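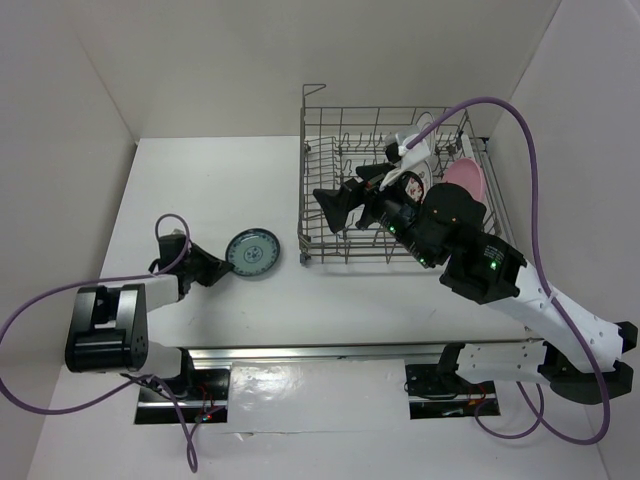 Plates in the wire dish rack, Koller House kitchen study.

Koller House Gallery: Setting the Rack

The Household Studies program at Koller House presents a small gallery on the drying and storing of everyday tableware. The series was prepared under the direction of Wenceslao Cervantes, with captions edited by Cayetano Paredes, and accompanies the September display in the Surero Room. The page was last revised on 24/10/2023.

Dish racks are among the most frequently used objects in any kitchen and among the least often collected. The House holds 386 items related to washing up, of which 252 have been cataloged to date. Visitors are invited to consider how a plain object organizes a daily task.

The rack
Thin gray wire, with a rectangular base grid, raised side rails and rows of short upright tines. The tines hold each plate on edge, which leaves both faces open to the air and allows several plates to share a small area of counter.

The plates
A pink plate stands at a slight lean toward the right side of the rack. Its neighbor is white, with a red printed design at the center. Another white plate is placed upright near the back.

On the tabletop
A small blue-and-white plate lies flat, outside the rack. Smaller plates may sit low between tines spaced for dinnerware, and the House recommends placing them at the end of a row.

Visiting and reproduction
The Surero Room is on the ground floor, beside the Ollov Library, and groups of more than 6 are asked to reserve in advance. Requests to reproduce material from this page should be addressed in writing to the Koller House image desk. Please include the title of the gallery and the intended use.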